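Indbridge Simulated Cell Project

From Pemell, the student engineering wiki

The Indbridge Simulated Cell Project, usually shortened to Indbridge, is a student robotics project in which teams program a pair of industrial-style arms inside a rendered model of a laboratory. It is run as a one-term course unit at Ranjbar Technical College and, outside term, as an open club. The project uses no physical hardware in its first stage. Teams submit control code, the code is run against the model, and the run is scored automatically.

Contents
1 Background
2 The cell
3 Tasks and scoring
4 Teaching use
5 Brurnedska round
6 Limitations
7 See also

Background[ edit ]

The college had one teaching arm before the project began, and access to it was booked in short slots. Students wrote their programs at a desk, tested them on the arm, and lost most of a slot to small faults such as a wrong tool offset or a missing wait. A simulated cell was first proposed as a way of clearing these faults before the slot started. The first version contained a single arm, a flat table and one cube, and was used only for homework.

The second version added another arm, fixed furniture and a set of boxes. Staff found that students who had passed every exercise in the bare version often drove the arm through objects once there were objects to drive through. The furnished cell was therefore adopted for all assessed work, and the bare version was kept for the first two practical sessions only.

The cell[ edit ]

The model represents one room with plain walls, a table and two arms. The arms are not interchangeable. One is black and hangs down over the table, and it carries the green gripper used in the handling tasks. The other is light gray in the model's colour table (the spelling "gray" is kept in all project files) and stands on a black pedestal beside the table. In most exercises the pedestal arm is left folded, and a team that moves it without being asked to loses marks.

The tabletop is blue. This has no meaning for the control code, but it matters to teams using the optional vision module, where the colour is used to separate the working area from the rest of the room. The white edge of the table gives the same module a line to fit. Teams are warned that the cabinet and the door also produce straight lines and that a careless fit will pick up one of them.

Objects on the table are described in a scene file. Each has a name, a position, an orientation and a simple collision shape. Boxes use a plain block as their collision shape. The device with the gridded top and yellow rim uses two blocks, one for the body and one for the wider base plate, and forgetting the second is a common cause of failed runs.
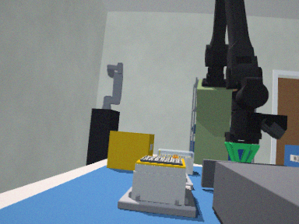 Several former entrants have written that the base plate should be marked more clearly in the scene file, and that a full evening can go on a collision report that names only the device and does not say which of its blocks was touched. The request was accepted in part: the report now gives the block number, but the file itself is unchanged.

The cell runs at a fixed time step. Code written against a faster or slower clock will load but will not be scored. Lighting is also fixed, except in the vision exercises, where it is varied slightly between runs.

Tasks and scoring[ edit ]

Tasks are grouped into three kinds. Reaching tasks ask the arm to bring the gripper to a stated pose above the table and hold it. Handling tasks ask it to take an object, lift it clear and set it down elsewhere. Sequence tasks combine the two and may call for both arms.

A run is scored on position error, time taken and contact. Contact carries the most weight. A touch against the table or any fixed object ends the run, and the score to that point stands. A touch against a movable object costs marks but does not end the run unless the object falls from the table.

The full library holds 421 task files. Of these, 201 are released to students at the start of term and the rest are held back for assessment. Held-back tasks use the same objects in new positions. Teams sometimes tune their code to the released set, and the usual result is a high practice score followed by an early contact in assessment.

Each team is allowed 2 scored submissions for each assessed task. The better one counts. Unscored runs are not limited, although the shared machine places them in a queue and the queue is long in November.

Teaching use[ edit ]

The course unit assumes basic programming but no earlier work with robots. Early sessions cover joint angles, frames and the difference between moving each joint to a target and moving the gripper along a straight line. The second of these is usually taught with the large gray box, because a straight path across it and a joint path across it give clearly different clearances.

Written work consists of a log and a short report. The log must include failed runs. A report that presents only the final program is returned unmarked, a rule brought in after markers had trouble telling which teams understood their own code.

Teams that pass the unit may move to the second stage and book the physical arm. Their programs need changes before use, mainly to speed limits and to the gripper commands, which differ between the model and the real tool.

Brurnedska round[ edit ]

The Brurnedska round is the open competition held with the same cell. Entry is by team, and teams need not belong to the college. All entries run on one machine so that timing is comparable — an earlier round, in which teams timed their own runs, was set aside after the results could not be repeated.

Rules for the round differ from the course in one respect. The pedestal arm may be used freely, and there is a separate table of results for entries that use it.

Limitations[ edit ]

Friction in the model is simplified. An object is held firmly once both fingers are in contact with it, and slip is not represented. Cables are absent. The arms do not warm up or drift, so calibration cannot be taught in the first stage at all.

See also[ edit ]

Collision shape
Offline programming
Pemell style guide: colour names in project files

This page was last edited on 2023-02-28.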